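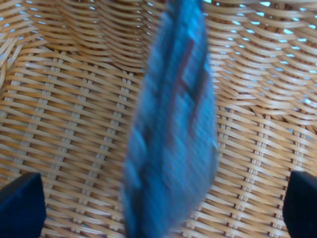 Search
Type your search and press Enter

Stustau gallery: the basket task and the software behind it

Jul 5, 2021

On this page we collect our work on Stustau, which is the planning and control software of our group. The task is simple to say: the arm takes a soft item between two fingertips, carries it over a basket, and lets it go inside. I wrote the notes, and Emil Schnyder corrected the parts about the controller where I was too fast with my words. Readers who look for the hardware should go to the Plumside pages. The text here is almost only about software.

Wrist view

The wrist camera is mounted so that it looks between the fingertips. We wanted this from the start, and it has a price. When the item is held, it hangs directly before the lens and hides a large part of the basket. The perception module must therefore decide where the basket wall is from what remains to the left and to the right of the item. Shahla Ghaffari wrote this module. She treats everything between the fingertips as "unknown", and the planner is not allowed to go lower into an unknown region without a second source of information.

Woven baskets

For a long time we tested with a plain plastic tub. The first wicker basket was a surprise for the depth estimate. A woven pattern repeats itself, and our matching step was often one stake too far to the side. The result was a basket wall that jumped in the model although nothing had moved. Then there are the gaps in the weave. Light comes through them, and the old segmentation cut the wall into many small islands at these places. Shahla closed the islands with a simple fill step and a limit on how large a gap may be. The limit is a parameter, basket_gap_max, and it must be set again when you change to a basket with a wider weave.

Motion blur

Cloth swings. When the arm stops above the basket, the lower end of the item continues for a moment, and the images from this moment are soft. In the first version we waited a fixed time before we trusted the camera again. Now the module gives each image a blur score, separately for the item and for the background. If the background is sharp and only the item is blurred, the basket estimate is still accepted. Cauã Portela proposed the separation, and it removed most of the waiting. He also made the small viewer which shows the two scores as bars next to the live image, and I have it open the whole day.

The planner, called Murthy

Murthy plans in 3 phases: lift, carry and lower. The carry phase has a limit on sideways acceleration, and this limit depends on the item class. For a stiff item it is generous. For a cloth item it is strict, and the path gets a rounded corner above the rim. Mathias Gisler spent much of the spring on this corner. His earlier version was shorter in distance and looked elegant in the simulator, but the simulator had no swinging cloth in it. On the real arm the cloth touched the rim and sometimes stayed on it.

The lower phase is now the slowest part of the task. We leave it so for the moment. The planner asks for a new basket estimate at each step downward, and if the estimate is older than 50 milliseconds, the arm holds its height and asks again. You can see these holds in the log as HOLD_STALE. A few of them are normal. A long row of them means usually that another process is using the processor, and in our room this other process was more than once my own recording script.

Letting go

To open the fingers sounds like the easy part. In our logs it was the most frequent failure of the spring. Soft fabric can stay on one fingertip after the opening, and the arm then carries it away again when it goes up. The controller had no idea of this, it reported the task as finished. Emil added a check after the opening: the arm rises a little, the camera compares the region between the fingertips with a stored view of the empty fingers, and if the difference is too large, the release is repeated with a short movement to the side. The check is allowed 2 repeats. After this it stops and calls the operator.

The stored view must be taken again when the light changes. We forgot it so often that the startup script now refuses to continue without a fresh one. Some colleagues complained about this, and I was one of them.

Replay tool

Ursina Aigner made the tool which I think is the most useful thing on this page. It takes a recorded run and plays the camera images, the planner state and the joint commands on one time line. You can stop at any moment, change a parameter, and ask what the planner would have decided from the same images. It does not pretend to know what the cloth would have done after a different decision, and the playback ends at this point with a gray bar. For the question "why did it hold here?" this is enough.

Before the tool, we discussed each failure from memory, and each of us remembered another failure. Now we attach the run and the time to the ticket. Run 19 is the one we show to new students. In this run the wall estimate jumps in the middle of the lower phase, the planner holds, the estimate comes back, and the phase continues. All states of the lower phase appear in it except the emergency stop.

Settings which we change often

basket_gap_max: after each change of basket.
carry_accel_soft: lower it for long items, for example towels.
blur_background_limit: leave it alone if the room light is constant.
release_lift: a small value is better. With a large one the item may fall outside the rim if it was stuck.

The default values in the repository are for our room and our baskets. Brarkmont, who use the same planner with another arm, keep their values in a separate branch, and please do not merge this branch into yours without reading the notes of Mathias in its first commit.

Open work

The perception module has still no good answer for a basket which is already nearly full. It knows the rim and the walls, and it takes the floor from the model of the basket, so the arm can go lower than it should when there is a pile inside. Shahla has a branch where the top of the pile is estimated before the item is picked up, with the view still free. The values look reasonable in replay. On the arm we have tried it only at reduced speed.

Corrections to my English or to the parameter names are welcome, please write them to Ursina, she maintains the page when I am away in July.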